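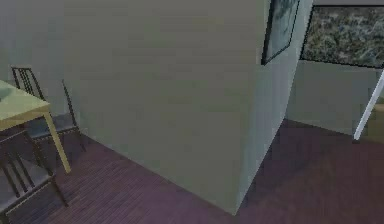 Die Gedächtniskunst der Antike verlangt ein Gebäude, das man im Kopf durchschreitet und mit Bildern möbliert. Cicero hatte dafür Villen, wir haben Mietwohnungen. Als Ort taugt fast alles, auch eine kahle Wandecke in blassem Graugrün, an der weit oben ein dünn gerahmtes Bild hängt. Dorthin kommt der erste Punkt der Rede, möglichst anstößig verkleidet — Anstößiges hält länger.

Regel für die Übung: jeder Ort nur einmal, immer derselbe Rundgang. Wer abkürzt, verliert die Einleitung. 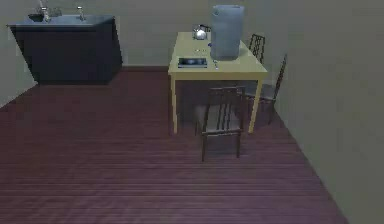 Abb. 2: Küche und Essraum mit dunklem Spülenschrank als Locus.

Der Rhetor an Herennius rät zu mäßig hellen Orten ohne Publikumsverkehr. In der Mensa lernt man also schlecht, was sich auch ohne Latein feststellen lässt.
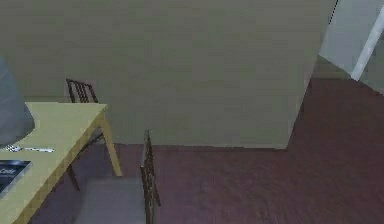 Gediminas Priedītis wandte ein, leere Orte seien die schlechtesten, weil an ihnen nichts hafte, und er habe so schon eine ganze Gliederung verlegt. Der Einwand ist alt und bleibt prüfungsrelevant.

Bis zur nächsten Sitzung: Rede in 3 Teilen, 2 Orte je Teil, kein Spickzettel.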